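Zastley Two-Board Worktable
Sold by Gultside Home & Workroom

A table is a flat thing that holds other things up. We have tried for years to improve on this and have mostly given up, so the Zastley is flat and holds things up. It comes in one color, a light cream, and one finish, matte.

The top arrives as two boards that meet in the middle. People ask if we could do it in a single piece. We could, and then it wouldn't go up your stairs. Poppy Haslam, who draws our tables, lived on a fourth floor for most of her twenties and will not discuss the matter further.

Once the two halves are joined you get a thin straight seam. You will see it. You will run a fingernail along it during phone calls. Fabric slides over it without catching, which was the whole argument in the workroom for most of April, and the version we sell is the one that won. 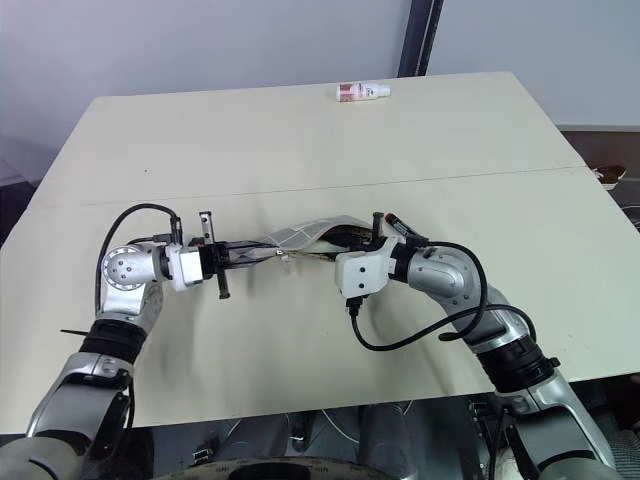 The cream top with its seam, and a strip of silvery-gray patterned fabric held above it.

What it's good for

Folding, pinning, cutting, sorting, wrapping, and putting things down while you look for other things. The pale surface makes dark thread easy to find and white thread nearly impossible. A darker top would do the reverse. Pick your side.

Long narrow pieces are where the size pays off. Sashes, curtain ties, bag straps and binding strips all have a habit of twisting so the underside comes up to say hello, and it helps to have room to lay the whole length out and turn it back the right way. If your strip has a tag on it, start from the tag end.

Marks

It is a cream table. It will show smudges, and little dark specks will turn up on it from wherever little dark specks live. Wipe with a damp cloth and a drop of dish soap, then dry. Don't use scouring powder. The matte finish will go shiny in patches and you'll be looking at those patches for years.

Putting it together

Allow 40 minutes, or longer if you plan to argue. There are 12 bolts and the bag holds 13. The extra one is a spare and goes in the drawer with the other spares. Tighten the seam bolts last, with both boards face down on a blanket. The Bozsik hex key in the box fits everything.

Goes with

Wallumeck clip-on lamp (fits either long edge)
Wallumeck thread tray
Zastley felt feet, pack of 10

Returns

We take it back if it's unmarked and in its box. Adjoa Nyarko handles returns and would like the bolts in the bag, please, including the spare.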